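Tunska opens its doors to more knitters, and I'm a bit giddy about it

For immediate release
February 25, 2019

Hello, press people, and hello to everyone who found this through the newsletter. I'm Marilou Dalisay and I run Tunska, a small yarn shop with a dye kitchen in the back. I was told a press release should be in the third person and sound important. I've tried that twice and both times I sounded like a bank, so you're getting me instead.

The news is that our spring range, Roso, goes on sale this Saturday at ten. It's a four-ply sock yarn, three quarters wool and one quarter nylon, in twelve shades, and I've dyed 300 skeins of it for the first batch. The pinks came first (there are four of them, sorry, I got carried away) and then a mustard, a couple of greens, a very dark brown and a grey I'm calling Wet Slate. The rest you can see on the shade card, which we'll post free to anyone who sends us their address.

I started on Roso in December, when the shop was quiet and I had a cold and didn't feel like talking to anybody. The first pink came out the colour of a sticking plaster. The second was better but it bled all over my test socks, and my feet, for a week. I changed the way I rinse after that and it's been fine, but please do still wash your first pair on their own!

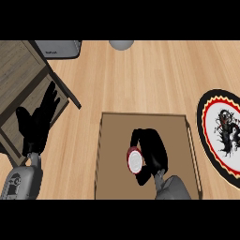
The other thing I want to shout about is the Saturday sock table. We've been running it since the autumn and it's got so busy that we're adding a second sitting. Mornings are for people who have never turned a heel, afternoons are for anyone who'd like company while they get on with it. It costs nothing if you bring your own yarn and needles. If you haven't got any, a beginner's kit is £14 and has a skein of Roso in it, a set of short needles and my own pattern, Braltus, which is a plain cuff-down sock with a slightly odd toe. I like the toe. Some of my testers didn't, so there's a normal one on the back page.

Braltus was tested by 60 knitters over the winter and they found every mistake I'd made, including a whole missing row in the gusset. Thank you, all of you – your names are in the leaflet.

We're also stocking Oláh buttons from this week. They're small, they're made of horn and they have nothing to do with socks, but I've wanted them in the shop for two years and they've finally arrived. Cardigan knitters, come and have a rummage.

If Roso sells the way I hope it will, the next batch will be 1,000 skeins and I'll have to buy a bigger pot. I've got my eye on one from a school canteen. I'll take orders for the second batch from the day the first one runs out, and you won't be charged until yours is ready to post.

Skeins are £16 each, 100 grams, enough for a pair up to a size nine foot.

For sample skeins, the shade card or a chat about any of this, ask for Marilou at the shop, Tuesday to Saturday. Mornings are best. I'm usually up to the elbows in dye after lunch and can't pick up the phone.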